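**Rokbridge, Friday, June 23, 2023.** Garkier has changed the way it packs the small wash bags that go out with its travel kits. The new method took effect this week at the Numaleck unit, where the bags are filled and closed by hand before boxing.

The bag itself stays the same. It is a zippered toiletry bag in sage green, with a large clear window in the front so that the contents can be checked without opening it. 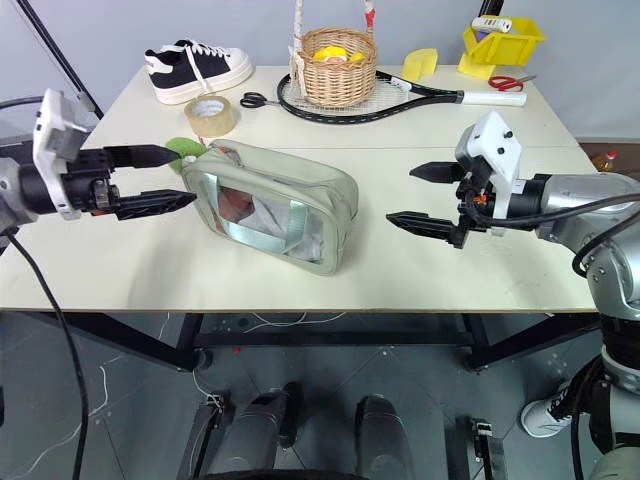
Under the old instructions, dating from January, soft items went in last and were pressed down under the zip. Garkier said that cloth had been catching in the teeth, and that of 1381 bags inspected in the spring, 11 had to be emptied and packed again. Soft items now go in first and are pushed away from the seam. The zip is closed in one pull with the bag lying flat, and both ends are held so that the fabric does not bunch.

Benches have been rearranged as well. The working area at the front is kept for the bag, while tape, scissors and any goods waiting to be packed go along the back edge. Bags that fail the window check are set aside and reopened at the end of the shift. The check covers trapped cloth, a twisted strap and items lying across the zip line.
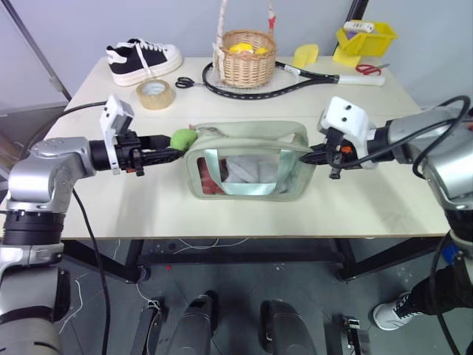 ## Delivery dates

Orders placed through the Amin catalogue are not affected. Kits containing 2 bags will be packed to the old instructions until present stocks of the outer box run out, which Garkier expects to take around 6 weeks. Prices are unchanged. Bags returned with a damaged zip will be replaced under the existing terms, whichever method was used to pack them.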